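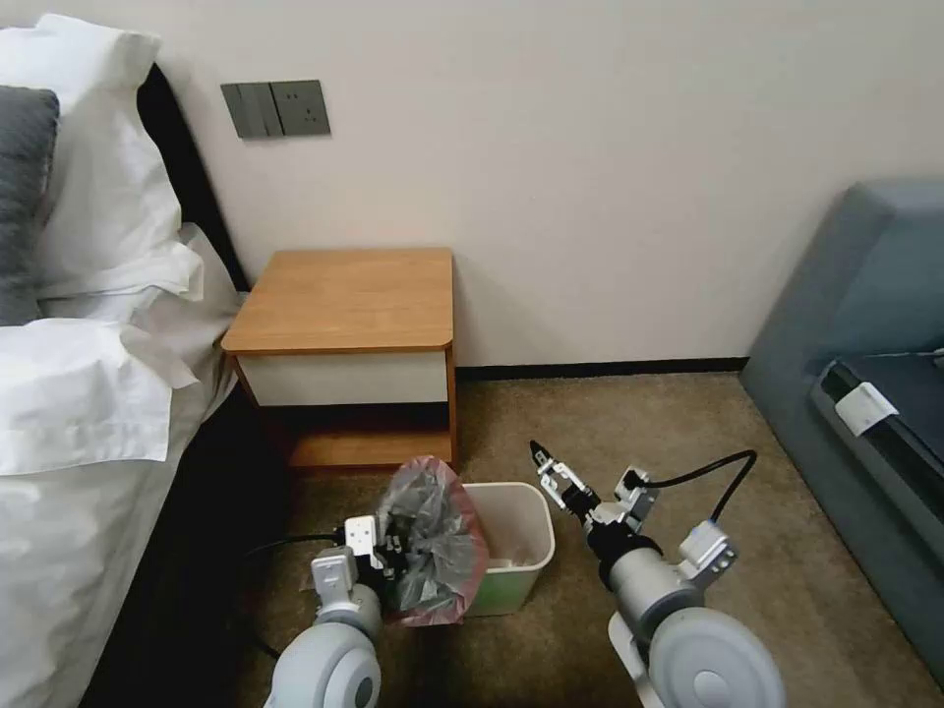

According to Perihan Dursun, a duvet should be aired every morning and washed twice a year, no more. Not everyone agrees.

Duvet: a soft flat bag of down, feathers, wool or man-made fibre, used on a bed in place of blankets. Usually kept in a removable cover.

Filling. Down is lightest, wool heavier. Cheaper ones polyester, wich washes easily.

Care. Covers at 60 or lower, check the label. Dry fully before storing, damp down smells and goes lumpy.

See also: quilt, eiderdown, bolster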